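Kastenness Shared Workshop
Course handout, Unit 4: Building and using a pair of hand-held grippers

Purpose of the unit

Participants complete the second of their two hand-held grippers and record a first set of demonstrations with them. The work follows on from Unit 3, in which the first gripper was assembled and wired. Those who have not finished Unit 3 should do so before cutting any cable for the second unit.

Parts and preparation

Each bench receives one Drallden parts kit. Printed parts are kept in the drawers beneath the Hirnska printer and should be checked for warping before use. The signal cable is supplied in lengths of 622 mm and is not to be shortened. The jaw travel on a finished gripper is 89 mm; a smaller figure normally means that the rack has been seated one tooth out.

4.1 Assembly

Fit the jaws to the housing and close them by hand several times. Any stiffness must be dealt with at this point, as the screws are hard to reach later. The top plate goes on last. Tighten its screws in turn, a little at a time – the printed bosses split easily.

4.2 Cabling

Lead the cable away from the jaws and allow enough slack for the wrist to turn freely. Participants working at home may fix the cable to the sleeve with a soft strap. Check the connection in the Zamani logging program, where both grippers should report at 200 readings a second.

4.3 Two-handed practice

Work at a table with a small open container between the grippers. Hold one gripper upright and bring the other in from the side, slowly. Repeat until the movement feels even, then begin recording. A full set is 400 short recordings, and nearly all groups need more than one session to complete it. 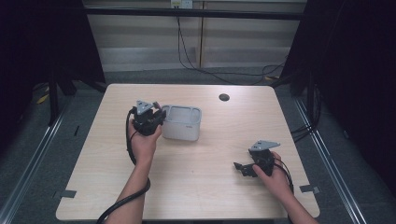 4.4 Storing the recordings

Save each session in its own folder, named with the bench letter and the session number. Recordings in which a gripper was dropped or a cable came loose are to be moved to the folder marked "rejected" and kept until the end of June. Switch off the logging program before unplugging either gripper.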